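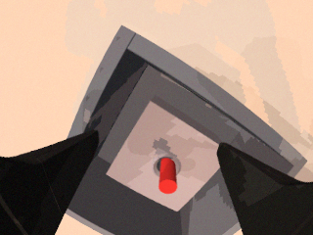 Page 1 sur 2

Ticket d'assistance – Service des logiciels métiers
Objet : échec de l'export mensuel des factures vers le module comptable Stunadon
Site concerné : Treltenance
Demandeur : Wim Van Rooij
Technicien chargé du dossier : Henk De Smet
Ouvert le : 07/08/2023
Priorité : haute
Statut : résolu, sous surveillance

Description de l'incident
Le demandeur signale que l'export des factures clients s'interrompt avant la fin du traitement. Le lot comporte 1 095 factures ; le fichier reçu par Stunadon n'en contient que 296. Aucun message d'erreur n'est affiché à l'utilisateur. Le journal du serveur mentionne uniquement « fin de flux inattendue ».

Vérifications effectuées
Droits d'accès au répertoire d'échange : conformes.
Espace disque du serveur Fonseca : suffisant.
Version du connecteur Plustulley : inchangée depuis janvier.
Relance de l'export par lots de 100 : les deux premiers lots sont transmis, le troisième échoue.
Relance du troisième lot par groupes de 25 : le dernier groupe est rejeté.

Analyse
La facture placée immédiatement après la dernière pièce transmise comporte, dans le champ « Référence client », un point-virgule suivi d'un retour à la ligne. Le connecteur interprète ce caractère comme un séparateur et clôt le fichier. La fiche client avait été complétée par copier-coller depuis un courriel.

Mesures prises
Correction de la fiche client par le demandeur, puis relance complète de l'export. Les 1 095 factures figurent désormais dans Stunadon – le total hors taxes concorde avec celui du logiciel de facturation. Le fichier partiel a été supprimé du répertoire d'échange afin d'éviter une double imputation.

Suites à donner
Une demande de contrôle de saisie sur le champ « Référence client » a été transmise à l'éditeur du connecteur. Dans l'attente, les utilisateurs sont priés de saisir les références manuellement. Le ticket sera clôturé après l'export du mois prochain, sauf nouvel incident signalé par le site.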